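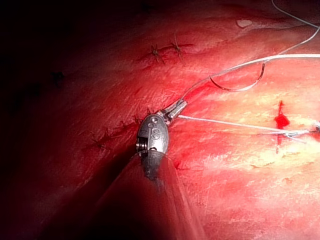

Suturing Practice at the Enley Skills Room

The Enley skills room is on the second floor, at the end of the hall past the Kurel lecture hall. It was set up for residents who need more time with needle and thread than the regular schedule gives them. Esperanza Gallardo runs the sessions and Dewanti Ngui looks after the supplies. The notes on this page go with the suturing part of the course and were last changed on April 9, 2021.

Needle and thread

A curved needle is turned through the tissue along its own arc. Pushing it straight bends the needle and tears the entry point. Most people need a few evenings before the turn feels natural, and left-handed residents should ask Esperanza for the mirrored set of exercises.

White thread against red tissue is easy to follow, even when there are two strands close together. It is also easy to see a loop forming before it becomes a knot in the wrong place. Dark thread is kept for the second half of the course.

Jaws and grip

Narrow jaws can hold either the thread or the needle. When they hold the thread, the needle hangs free and can swing, so keep the length between them short and know where the point is before moving. Hold the thread near the tips and do not clamp the same spot again and again. A crushed section will break when the knot is pulled down.

The wrist

The wrist on the instrument lets the tips be angled without moving the whole shaft. New residents tend to move the shaft anyway. The Hutapea exercise is meant for this: six stitches in a curved row, with the shaft kept as still as possible. A scuffed finish on the wrist housing is ordinary wear, but report anything that catches or feels stiff at the joint.

Tissue surface

A shiny surface throws back a lot of light. Turn the lamp down a step if the glare hides the thread where it lies close to the tissue. Do not tug on thread that is lying flat — lift it first, then draw it through.

Supplies

Thread is cut to 70 cm for the first two exercises and shorter after that. The Zandale cabinet holds 800 packets when full, and Dewanti reorders in May. Please write down what you take on the sheet inside the door. Used needles go in the sharps container and are never left on the bench.

Booking

Evening places are booked at the desk in room 604. Bring your badge and your exercise card. Residents who have finished the Hutapea row can ask for an unsupervised hour — Esperanza signs the card first.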